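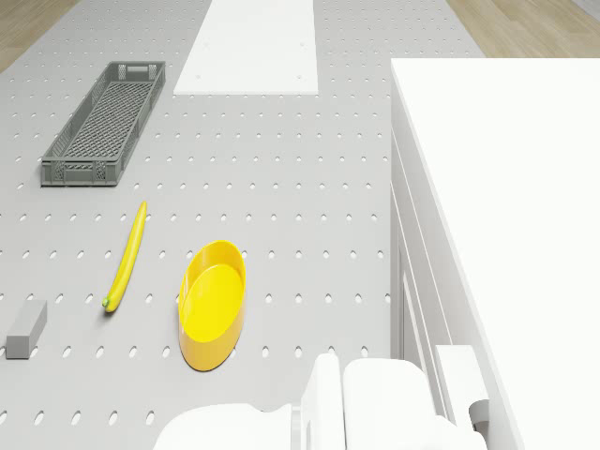 Sim bench, view over the arm, banana and bowl out.

February 24, 2023

Drawer task again for the Clarnow people, and the same fault. The planner reports the drawer as closed, the gripper force spikes past the limit and the run carries on as if all is well. I had set the run to stop at 2000 steps. It went to 3000 before I killed it by hand. 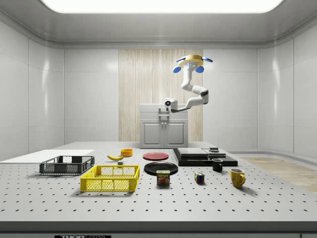 The stop signal is what bothers me. Jaanus Krūmiņa thinks the contact check gets skipped when the scene is crowded, and ours is: two crates, mugs, plates, the SPAM can, the Rubik's cube. I took his point and will cut it down to the cabinet alone on Monday. If the check comes back, he is right.

Went through the wrist views after lunch.

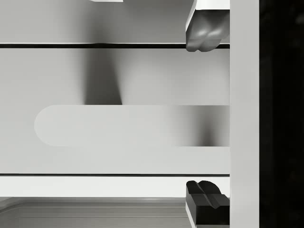 Wrist view, fingers at the right-hand end of the drawer front.

Log for run 442 has no contact at all. Run 653 has contact on every step, even at the start pose. Neither can be right. Sent both to Priston and asked which build they are on.

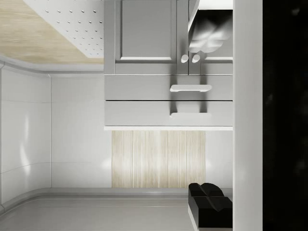
Frame conventions are my other suspect. We changed the wrist camera mount in July and I never rechecked the transform. With the cabinet hanging from the top like that and the drawers under the doors, I lose track of which way is up myself. Must ask Ji for the old calibration file.

No transfer to the real arm at Korthorpe until the stop works. Told them by email at five.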